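From: Olside list member
To: drurby-homes
Date: 5 December 2022
Subject: Re: [drurby-homes] Terrazzo floors - keep or cover?

> Hello all. We've just got the keys to a flat in the Olside blocks and when we pulled up the carpet in the
> back bedroom there was terrazzo underneath, all the way to the walls. It's filthy, there are lumps of old
> glue on it and one long crack by the window. My other half wants to put laminate straight over the top. I
> think it might be lovely but I'm frightened of it being freezing, and the one quote I've had for grinding
> and polishing made me feel a bit ill. Has anyone lived with one of these? Is it mad to try and clean it
> ourselves? Any advice gratefully received.

Oh, keep it, keep it, keep it! Sorry, I know you asked for advice and not for shouting, but I've been on this list long enough to have read three or four messages from people who covered theirs and then spent a fortune getting the laminate glue off again later.

We've been in the Olside blocks for 17 years (second staircase, the side with the bins) and we have terrazzo in the hall, both bedrooms and the kitchen. Ours had been under a horrible brown carpet, and under the carpet was a sort of crumbly foam backing that had stuck itself down in patches. I remember sitting on the floor that first evening with a cup of tea thinking we'd made a terrible mistake. So I do know the feeling.

First thing, glue. Please don't go at it with anything acidic. No vinegar, no limescale remover, no lemon juice, whatever you've read. The chips in ours are marble and so I'd guess are yours, and acid eats the shine off them in no time. I have a dull ring by the kitchen sink the size of a saucer from a bottle of descaler I put down for a minute while I answered the door. What worked for us was very hot water on old towels, left to sit, and then a plastic scraper held nearly flat. A metal one will go quicker but you'll put scratches in it and you'll see them every time the sun comes round. It took two of us most of a week of evenings to do the back bedroom, with the radio on, and my knees have not forgiven me. Buy the thick gardening kneeler, not the thin one.

Once the lumps were off I washed it with the Eren stone soap, the one in the big white bottle, a capful to a bucket. They still had it at the hardware shop in Drurby when I was last in. Change the water far more often than you think you need to. The first few buckets came up the colour of gravy. Then rinse, and then leave it alone overnight before you decide what it looks like, as it dries a good deal paler and you may change your mind about the polishing.

Now, the polishing. We did get it done in the end, but only the hall and kitchen, and I'm really glad we did it that way round. The man charged us £400 for the two, which was a good while ago, so I dare say your quote isn't as rude as it seems. He ran the machine over it wet, several passes, and there was grey slurry absolutely everywhere, including up the skirting boards and somehow inside a cupboard. If you go for it, have it done before you paint! The bedrooms we never had polished at all. They've just had soap and feet on them, and they've come up to a soft sort of shine on their own which I prefer, to be truthful.

The crack. Ours has one too, in nearly the same place by the sound of it, so perhaps it's a thing with these blocks. We used the Fillus stone filler in the palest beige. It's a little bit fiddly - you mix it on a scrap of card and have to be quick - but if you press it in proud and shave it back the next day it does disappear, or it does if you're not looking for it. I'd ring the housing office if yours is wide enough to get a coin in, mind, and I'd take a picture of it with the coin before you fill it.

Cold: yes. It is cold in the mornings in winter, there's no getting round it, and this week I've been hopping to the bathroom. Slippers by the bed and a decent rug on the side you get out of, and that's really all there is to it. Get a proper non-slip underlay for the rug as well, terrazzo is like an ice rink with a rug loose on it. But then in August you will be the happiest person in the building. We had that dreadful hot spell and I spent whole afternoons lying on the hall floor with a book.

And it hides everything. Crumbs, hair, bits of grit, you name it. I sweep because I know I ought to and am always amazed at what's in the dustpan. The other side of that is dropping things. I once lost a pearl earring back for 15 days and it was in plain view by the door the whole time.

As for what to put on it, we've gone for plain grey furniture in the bedrooms and I think it goes nicely with the speckle. Anything orangey like pine looked a bit cross with it, to my eye. Do stick felt pads under everything, and check them now and then, they pick up grit and then they're worse than no pads.

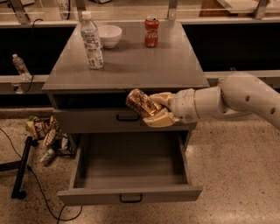 Grey two-drawer bedside unit on beige terrazzo, bottom drawer open.

Ours isn't the only shade, I should say. The staircase next to us has a greener one and I've heard there's a nearly black one on the top floors, so yours may need something different next to it. Take a cushion or a paint card down on the floor and look at it in daylight before you buy anything big.

On the laminate question, if your other half really can't be talked round, at least ask for it to be floated on an underlay and not glued. Then whoever comes after you can lift it out, or you can, when you've won the argument. It'll also raise the floor a touch, so check the door into the bedroom will still open over it. The doors in these flats are hung very low and ours just skims the floor as it is.

I've got more than half a bottle of the Eren soap left and the plastic scrapers, and you're very welcome to both if you want to have a go at one corner before you spend any money. Write to me off the list and I'll leave them on the landing.

Second staircase, Olside

P.S. If anybody has the name of a person who can mend a terrazzo step, I'd love it. The one outside our front door has lost its edge and the post lady has tripped on it twice.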